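Ticket 104: washers missing from Storkier shelf kit
Status: open

Hello again, and thank you so much for being patient with me! I went through the whole Storkier bag last night (twice, with a cup of tea) and I'm still short on washers for the top shelf. The bolts and nuts seem fine, bless them.

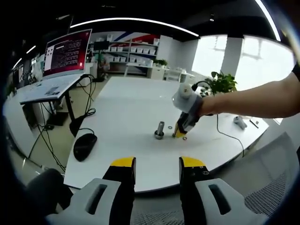
Alfredo Padilla: Sorry for the trouble. Please check the lid of the carton, where the spare bag is sometimes taped. If it's bare, I'll mail you a set of 11.

Checked, and no luck, so yes please!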